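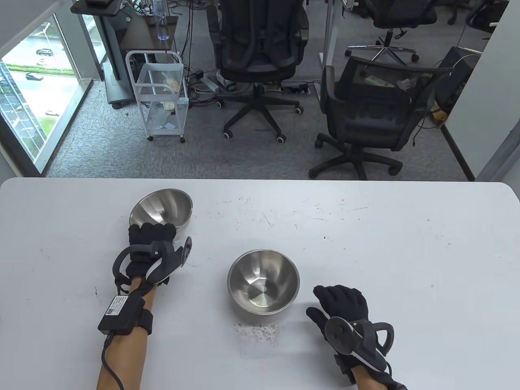

By Kauko Kettunen | 2 July 2021 | Kitchen & Supplies

The steel bowls are staying. After the February survey, in which members were asked what should go from the shared kitchen store at Odstead, the plastic ones came out badly and the stainless steel ones got more votes than anything else on the list. The plastic bowls have been taken away. What is left is steel, in several sizes, and the rest of this item is about looking after it.

The new set comes from Nygård and was paid for out of the spring sale money. It cost $499, including two colanders and the lids. The lids fit the large and medium bowls only. Please don't force them onto the small ones, as the lip bends and then the lid fits nothing.

There are now 48 bowls in the store. They go out in lots of 16, which is what one long table needs for a baking day. If you are booking for the Gistusstead hall, remember that the hall has its own and you only need to ask for the large size.

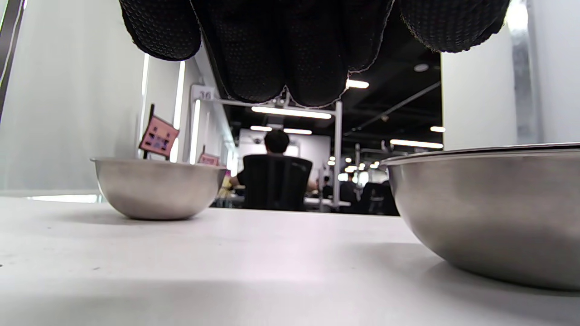
Stacking is where most of the damage happens. Bowls of the same size wedge together, especially when they are put away damp, and people have been prying them apart with knives. The inside of several older bowls is scored from this. Set them out on a table before you put them away and sort them by size first. A small one and a large one side by side, the small with its rolled rim and the large with a thin one, are easy enough to tell apart, but the medium and the large are close and have been mixed up on the shelf more than once. Large goes on the bottom. Put a sheet of paper towel between any two of the same size.

If two bowls are stuck, stand the lower one in warm water and put cold water in the upper one. Wait a few minutes and twist. Don't bang them on the table edge.
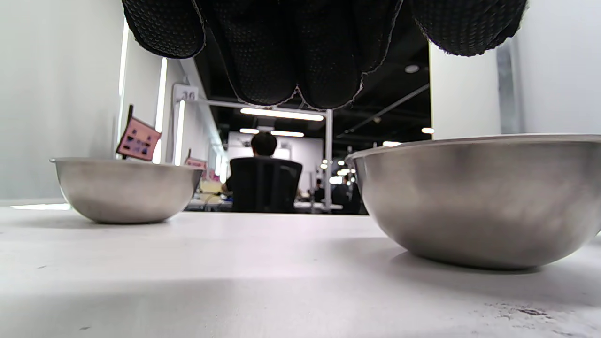
Kauko Kettunen
Equipment Coordinator, Odstead Shared Kitchen

Washing is simple. Use hot water, ordinary dish soap and a soft cloth. Steel wool is not to be used on the new set. It leaves fine lines that hold flour and batter, and it takes the finish off. For dried dough, soak the bowl for 10 minutes and it will wipe out.

White spots are from hard water and do no harm. A spoonful of vinegar on a cloth will remove them, followed by a rinse. Dry the bowl right away or the spots come back. Salt should not be left sitting in a bowl overnight, dry or dissolved. We lost one of the old large bowls to pitting after a pickling class.
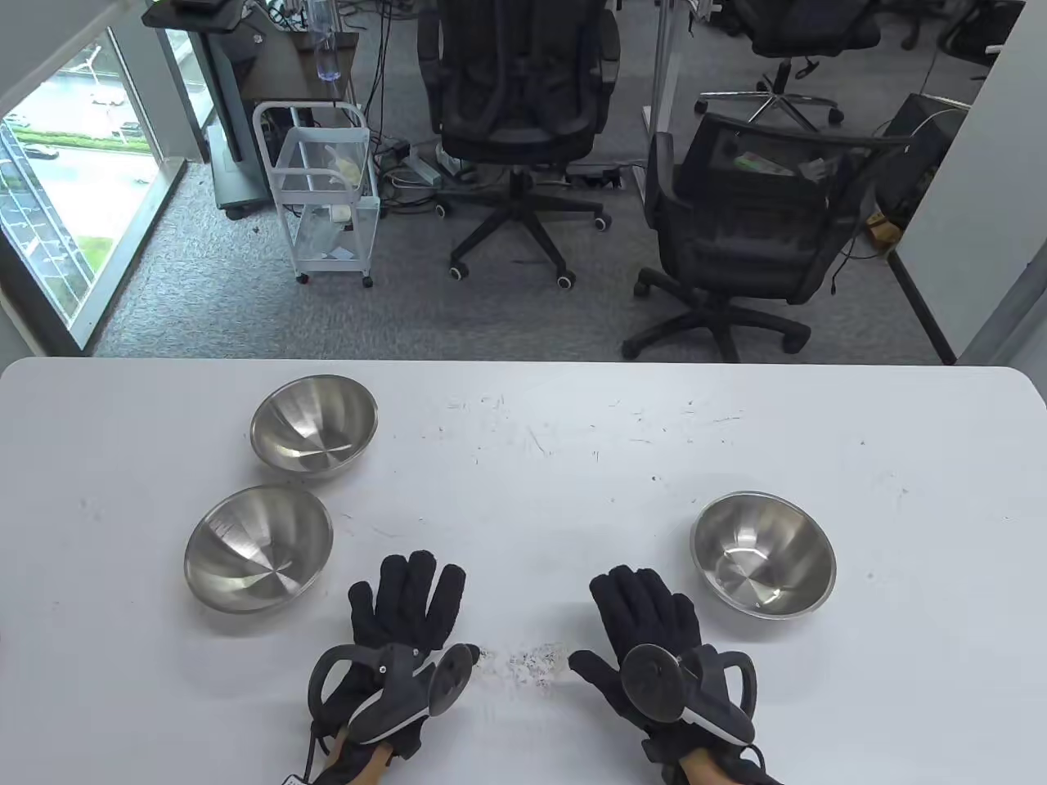
The same goes for lemon juice and tomato. Mixing in the bowl is fine, storing in it is not. Move the food to a glass or plastic container and wash the bowl the same day.

Wipe the table too before you set clean bowls down on it. Crumbs stick to the base and end up inside the next bowl in the stack.

Dented bowls can still be used if they stand level. Bring any that rock to the counter at Drokbridge, where they will be swapped. Returns are taken during normal counter hours, and the sign-out sheet has a new column for size, so please fill it in.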